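Serine Workshop
September 29, 2021

Right, a long one from me tonight, so get yourself a cup of tea. Several of you asked how we're getting on with planning the robot arm purchase at Serine, and I keep promising to write it up properly. I've finally got the spreadsheet into a state I'm not embarrassed by, so off we go.

For anyone new round here: we're a small outfit that packs food hampers. Drinks, snacks, bits of fruit, all sorts, into baskets and out of the door. Our busy stretch is brutal and we'd like an arm to take over the dullest part of the line. We've never bought one before, and I've been learning as I go (slowly, and with a lot of biscuits).

First lesson, and I wish I'd taken it in sooner: the price of the arm is only the start of the sum. My first draft had one line in it that said ROBOT. The current one has 16 lines, and I'm fairly sure I've still forgotten something. Gripper, mounting, guarding, training, a spare set of fingers, somebody's time to keep it all running...

We've had two quotes in. Girkitz came back with a lovely tidy document, everything itemised, gripper listed on its own so you can see what you're paying for. Samonte sent one figure for the lot and a very friendly covering note. I liked the people at both, which makes it harder! I've asked Samonte to break theirs down so I can lay them side by side.

The gap between them, once I'd added the things Samonte may or may not be including, was £2,000. That sounds like a lot until you look at what's in the Girkitz support package, and then I go back and forth on it all over again.

Before we sign anything we're doing the layout in simulation. I was a bit sniffy about this at first - it felt like paying to play a computer game - but I've come round completely. You can find out that your table is in the wrong place without having bolted anything to the floor. 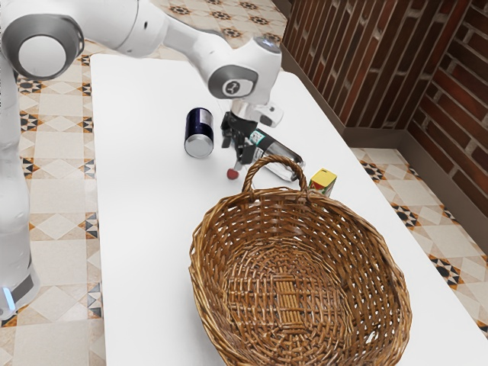 The hamper pick in simulation, with the gripper down over the bottle end of the table.

We picked that mix of items on purpose, by the way. A can and a carton are fairly polite things to pick up. A clear bottle on its side is a different matter, and so is anything small and round. If I only tested with cartons I'd have a gorgeous set of results and a nasty shock in January.

The basket has caused more discussion than everything else put together. Look at that handle! It's a big arch, and the arm has to get over it or round it every time it puts something in. We've been using wicker for as long as I've been here and I don't think any of us had ever thought of the handle as an obstacle before.

So there's now a line in the budget for baskets, if you can believe it. One option is a different basket with a handle that folds down. Another is to leave the baskets alone and turn them on the table so the arm comes in from the open side. The second one costs us nothing but a bit of floor tape, so you can guess which I'm hoping for.

Grippers next, as I had a few messages about them. The plain black finger type is what we're modelling, and both firms will supply something along those lines. Suction was suggested too. I've put it down as a maybe for year two, mostly to stop myself buying everything at once like a child in a sweet shop.

A word on time, which I had down as free in the first draft (silly me). Girkitz say 90 days from order to delivery. Samonte say a bit less but won't put it in writing yet. Either way, if we want it settled in by January we need to place the order very soon, and I've still got a finance meeting to get through.

I've also had a long chat with the folk at Kesirgate, who put an arm in last year for a similar sort of job. They were so generous with their time. Their advice was to budget for twice the training you think you need, and to send 2 people on the course, so that you're not stuck when one of them goes on holiday. Both have gone straight into the sheet.

What I'm still chewing over: whether to lease. The monthly figure looks comfortable and it would spare us the big lump at the start, but over the full term we'd pay a good deal more. If you've leased an arm for a small site I would dearly love to hear how you found it, especially what happened when something needed replacing.

I'll post the blank version of the spreadsheet once I've taken our own prices out of it. It isn't pretty and some of the columns have daft names, but it might save somebody a few evenings. Shout if there's a line you think I'm missing - spare cables went in this morning after one of you mentioned them, so thank you for that!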